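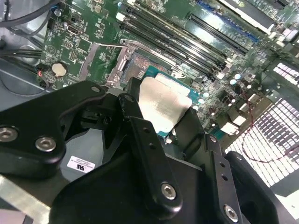

Bostwood opens a bench for people who would like to build a computer and are afraid of the middle part

RUSTHOLM, November – Bostwood, the repair and refurbishing shop on the lower end of Tralell Street, today announced the opening of the Lobo Bench, a walk-in service for anyone putting together a desktop computer at home who has reached the step where the processor goes into the motherboard and would now like an adult present.

Customers bring the case, the board and the chip, in whatever state of assembly or despair they happen to be in. Bostwood supplies the light, the magnifier, the thermal paste and the company. Seating a processor on the Lobo Bench costs nothing if the customer does it. If the staff do it, the price is a modest fee and a small amount of pride.

"People will happily mount a power supply, run cables through holes no hand was made to enter, and then stop dead in front of a square of metal the size of a cracker," said Usha Kaimal, who founded Bostwood and runs its workshop. "I understand it. The chip is often the most expensive thing in the box and the socket is the easiest thing to ruin. It's a bad pairing."

The shop knows the socket well. Bostwood has logged 3836 desktop repairs since it began keeping a proper ledger, and bent pins have their own column. The most common cause is a chip lowered at an angle by someone also holding a phone. Second is a chip dropped from a modest height, usually described by the owner as "placed."

Sessions on the bench follow an order that the shop has printed on a card and taped down, after the first few cards were carried home. Unhook the lever and raise the load plate. Hold the processor by its edges. Match the corner mark on the chip to the one on the socket before going anywhere near the contacts. Lower it straight down and let go. Do not press, slide, wiggle or encourage it. Close the plate, bring the lever back, and accept that on many boards this takes more force and makes more noise than seems decent.

"The lever is where we lose people," Kaimal said. "They've been so gentle up to then, and suddenly it creaks. We have had a grown man leave the room."

The bench has 2 seats, one for the builder and one for whoever came along to give advice. Memory may also be fitted during a session, and customers who have pushed their modules in at only one end are asked not to be embarrassed, as they will be in good company. Graphics cards are welcome if the customer can lift them.

To mark the opening, Bostwood will give away 200 starter kits, each with a screw tray, a tube of paste and a copy of the card. The tray has a lid. Kaimal insisted on the lid.

The Lobo Bench is open in the afternoons until the shop closes. No appointment is needed, though anyone bringing more than one computer is asked to call ahead. Parts bought elsewhere are fine. Bostwood does not sell processors and has no opinion on which one you should have bought, a policy the staff follow most of the time.

About Bostwood

Bostwood repairs, refurbishes and resells desktop computers in Rustholm. It also takes in old machines for parts, provided they arrive without the spiders.

Press contact: Usha Kaimal, at the counter or by phone during shop hours. Reporters who want to try the bench should bring their own chip.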